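Josée Doucette has sold ergonomic advice to offices in Jovville for nine years, and she would like me to believe that most wrist pain starts with the desk. I asked how she knows.

"I see it," she said. "Chair too low, elbow hanging, by August they're wearing a brace."

Seeing it isn't measuring it, I said. She gave me a survey: 411 office workers, 154 of whom said they felt better after a visit. Better than what? "Than before." There was no second group that got no visit. She granted that people who pay for advice like to think it worked.

On shopping she was harder to argue with. "Somebody spends 4,000 on an Åberg desk and never moves the mouse closer. It costs nothing to move the mouse."
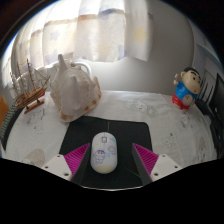
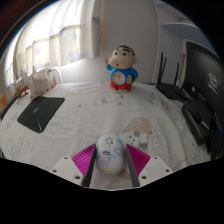 I asked whether moving it had ever been tested, either. She laughed and said her clients weren't lab rats. Her follow-up is a phone call, made by her, to people who know her by first name.

"You think I'm a fraud," she said.

I don't. I think she may be right about the elbow, and that her survey can't tell either of us. She has promised to send the blank form.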